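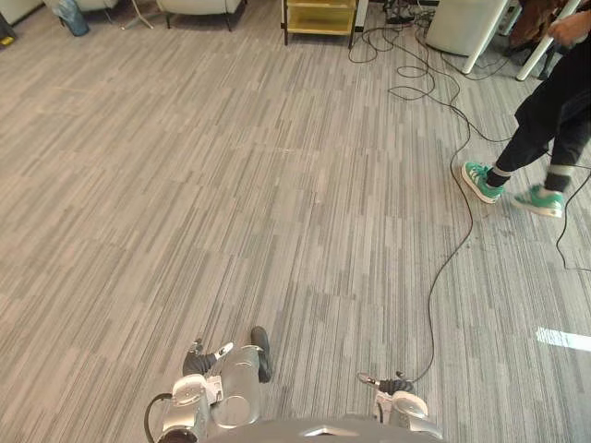

Newsletter > Premises > Floors and Walkways

Floors and Walkways: Carpet Tiles and Loose Cables

May issue
By the Premises Office, Sevilden

The grey striped carpet tiles are now the standard floor covering in the shared workrooms at Sevilden. The order was placed with Allov and came to 400 tiles, of which 12 have been kept in the ground floor store as spares. Any tile that lifts at a corner or becomes stained should be reported to this office. Staff are asked not to glue or tape tiles down themselves.

Members are reminded that a long cable lying in curves over the carpet is a tripping hazard, and that a thin black one is easily missed against grey by a person walking through. Where a cable must cross open floor, it should be laid as straight as its length allows and the spare length coiled close to the socket. Cables that follow the side of a room are preferred. Covers are available in the Ngata and Rorar rooms, and may be borrowed for up to seven days on signature.

Flat, closed shoes with laces tied remain the rule in all workrooms, including for visitors.

The carpets will be cleaned on Saturday. Loose cables, bags and boxes should be off the floor by 7 p.m. the evening before. Items left out will be moved to the side of the room and labelled.

Contact the Premises Office | © Sevilden | Back to top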